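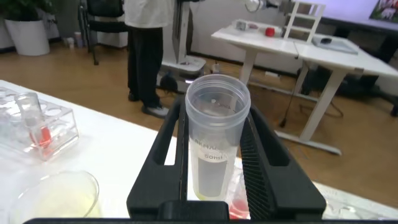 A 50 ml tube with a little pale liquid at the bottom, held upright in a gripper.

Konby began as a lending protocol with a small group of users, and for its first years the developers decided almost everything alone. In August the holders of its token voted to change this. The treasury will now be divided between four working groups, and each of them must publish its spending every month.

The vote was not a large one. Of 2,588 wallets which had the right to take part, only 196 did so. Some members in Kekport, where many of the early users live, say this is too few for such a serious decision. Others answer that the proposal was open for reading a long time before.

Kander, a similar project, tried the same model and kept it -- but it added a minimum turnout. Sosa went the other way and gave more power to elected delegates, who receive 600 tokens each for a term.

Konby's members will discuss a minimum turnout next. The first draft is already on the forum, and the comments under it are long.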